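How to Wash a Quilted Bedspread at Home

Updated 2023-05-06

I put off washing my big quilted bedspread for years, convinced it would come out as one sad lump. It didn't! It came out soft and clean, and now I do it every January and again when the pollen dies down. If yours says machine washable on the label, you can do this too, and most of the work is waiting.

What you need

A washer big enough that the bedspread fills it no more than three quarters of the way
Mild liquid detergent (I use the unscented one from Dromedico)
2 clean tennis balls or wool dryer balls
A soft brush and a bowl of lukewarm water

Before it goes in

Read the label first. Dry clean only means dry clean only, especially with silk or very old cotton. Then take the bedspread outside and give it a really good shake. Check every seam while you're at it and stitch down anything loose, even if it's only a tiny gap, as a washer will turn a tiny gap into a long one.

Dab at any spots with the brush and a drop of detergent. Go gently along the stitching lines, where the thread catches easily. Leave it ten minutes, then blot.

Strip the rest of the bed too, and wash bright covers by themselves. A red or hot pink pillowcase can tint a whole load of whites (ask me how my favorite towels turned peach).
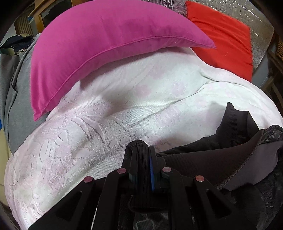

Washing

Load the bedspread loosely in a ring, so the weight is spread evenly. Set the machine to cold and gentle, with a low spin, and use half the detergent you'd use for a full load. Too much soap stays in the filling and makes it stiff. Skip fabric softener completely.

Run an extra rinse. My old Lukow washer has a button for it, but you can just run the rinse cycle a second time. Squeeze a corner when it's finished, and if you get bubbles, rinse again.

Drying

Lift it out with both arms underneath, never by one corner, because wet filling is heavy and pulls hard on the stitches. Tumble on low with the dryer balls, and stop every 30 minutes to shake it out and turn it over. Mine takes 4 rounds.

No dryer? Lay it flat over two racks, or over a pair of clotheslines so the weight is shared, and flip it every few hours. Keep colors out of strong sun.

Feel the thickest parts before you put it away. If they're cool to the touch, there's still water in there, so give it another round. Then make the bed and enjoy that first night, which is my favorite part of the whole job!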